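The Woman Who Keeps the Recipes

What a town eats, and who remembers how to make it
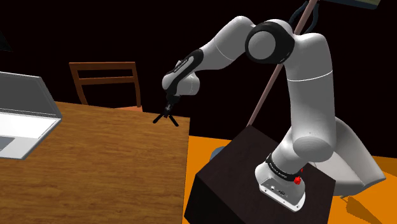

Thirty years of other people's kitchens

She has been collecting recipes in Irden for 30 years, and she would like it known straight away that she is not much of a cook. "I can do a roast, and I can do a decent pie if the weather isn't too sticky," she tells me, setting down a plate of molasses cookies that rather undercuts the claim. "But I'm a listener more than a cook. I like hearing people talk about their mothers, and if you ask people about food, sooner or later you get the mother."

We are sitting in her back room on Engelhardt Street, with the windows open and the neighbor's sprinkler ticking away, and between us there are two long shoeboxes full of index cards. There are 362 recipes in them at present. She asked me not to make her name part of this, partly out of shyness and partly, she says, because half the town would call to complain that their aunt's version had been left out.

It started at a funeral lunch, as a lot of good things in a small town seem to. There was a potato salad on the table that she had been eating since she was a girl, made with a warm dressing and an alarming amount of celery seed, and she realized that the person who had always made it was the person they had just buried. Somebody else had brought this one, working from memory. "It was close, it was very close, and you could see everybody chewing and thinking. I went home and wrote down everything I could remember about the real one. That's card number one. I still don't think I've got it right."

Cards with nothing on them

The trouble with family recipes, she explains, is that the people who know them best have usually never written them down, or have written them in a way that is no use to anyone. She pulls out one that says, in its entirety, "Flour, lard, the blue cup. Bake." The blue cup was broken years ago, and it took her three visits and a good deal of pouring water back and forth between measuring jugs before she and the family agreed on what it must have held.

"So now I don't ask for the recipe," she says. "I ask if I can come over while they make it. I bring my scale, and every time a hand goes into the flour I stop the hand and weigh what's in it. They hate it for the first 20 minutes. Then they start telling me stories and forget I'm there."

Her favorite afternoon of this kind was spent over a plum cake that takes most of a day, in a kitchen so small that she had to stand in the hallway and have things passed out to her. The cake calls for the little dark plums that come in at the very end of the season, and the woman baking it would not hear of using any others. "She said, 'You can make it with the red ones, but then you've made something else.' I wrote that on the card too. I think it's the most useful line on there."

Does she ever get turned down? Oh, yes, she says, and laughs for quite a while. There is a pickle recipe across town that she has been asking after for most of the three decades, and every Christmas a jar of the pickles turns up on her porch with a bow on it and no note. "I've tried to work it out by tasting. There's dill and there's mustard seed, anybody could tell you that, and then there's something else, and I lie awake over the something else."

Who it's for

People have suggested a book, and for a while she thought she might do one. She got as far as typing up the soups. But she kept wanting to leave the stories in, and the stories kept getting longer, and one day she noticed that the introduction to a split pea soup had reached six pages. For now the cards are copied at the library, where anyone can leaf through them, and people do. Students come in looking for a great-grandmother. Last October a young couple who had moved clear across the country wrote asking for a noodle dish, and she copied it out by hand and mailed it with a packet of caraway.

"They wrote back that it made their apartment smell right," she says. "I didn't need anything more than that, really. I was pleased for a week."

Before I leave she makes me tell her about my own grandmother's dumplings, and I get perhaps four sentences in before she reaches for a blank card. I have to admit that I don't know how much baking powder goes in. She looks at me very kindly and tells me to call my mother tonight.

Search this site
Enter keyword
Go

Recent stories

The last summer at the Grallix roller rink
Growing tomatoes in a short season
A walk along the old Trisis canal
What the choir sang, and what it wouldn't
Letters from our readers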